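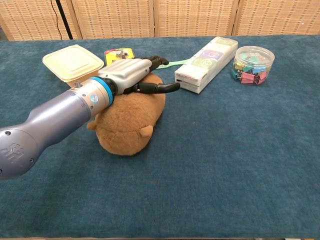
Getting the workshop books in order before you call the lender

If your small shop has fallen behind with its suppliers, the paperwork is usually the part people dread most, and I do understand why! I ran a little upholstery business in Campos for 13 years, and when things got tight one July I had bills in the glove compartment, bills under the sewing machine and a whole stack of them in a cookie tin. These are the habits that helped me get through a payment plan with my sanity more or less in one piece.

Start with one big table and an evening with the phone switched off. Open every envelope, even the ones you think you know the contents of, and sort them by who is owed – bank, landlord, suppliers, tax office. Don't read the letters closely yet. You'll only get upset and go make a sandwich.

Next, write one line per creditor on a plain sheet: name, amount, date of the last payment, and whether anything is pledged against it. My industrial machine was pledged to Milex and I'd completely forgotten until I found the agreement. Check yours before you promise a tool to anyone or sell it.

Walk around the shop with a notepad and list your equipment at what it would fetch used. I had put my cutting table down at $2000, which was wishful thinking, and Eulalia Vergara, who did my accounts, crossed it out with a very thick pen.

Keep wages and rent in a separate column (I used a green pencil for these), and go through the next 4 months week by week. Be stingy with the income side. If Udberg always pays late, write them in late.

When you do call, have the sheet in front of you and ask for any offer in writing. Mornings, soon after 9, worked best for me – the woman at Wellance was much more patient before lunch. Note down who you spoke to and what was said, and clip it to the right pile before you start the next call.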